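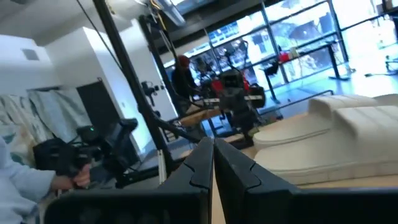 Before any shared-bench session, agree who may be inside the reach of the gripper and what they may hold. Our rule at Altska is one operator per arm, named on the sheet before power goes on. An operator holding a handheld device beside the fingers, with a forearm over the tabletop, counts as inside the reach, and the slow speed limit applies. So does any workpiece resting next to the fingertips.

1. Set the speed cap and have a second person read it back.
2. Check the gap between the closed fingertips. Reject the pair if it differs from the sheet by more than 7 per cent.
3. Test the stop button from the operator's side — not from the desk.
4. Keep sleeves fastened at the wrist.
5. Log off after 10 minutes without motion.

Faults go to Bianka Veres, with the arm left where it stopped. Do not jog it clear first. The sheet was last revised in January and replaces the Urkia version.

Filed under: Workshop Practice / Robot Safety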